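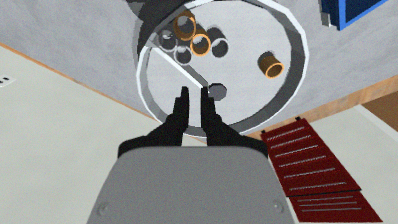
Simulation view: gripper over the round bin, orange and gray cylinders inside.

Progress report, May. Prepared by Lacey Penrose for Naveen Vashisht, Heltham

The sorting cell is still at the simulation stage. Bilik's team logged 791 simulated picks this period and reports that roughly 70 percent succeeded. I would not build a staffing plan on that number. Our packers handle cups that are chipped, stuck together or upside down, and none of that is in the model yet.

Two packers have been told their jobs will become "cell monitoring." They asked what the pay grade is. I had no answer, and Stetsiuk's proposal gives none – it only says the work will be lighter.

Spending is on plan. I ask that the second payment wait until the cell has run 100 picks on our own floor, with the packers present.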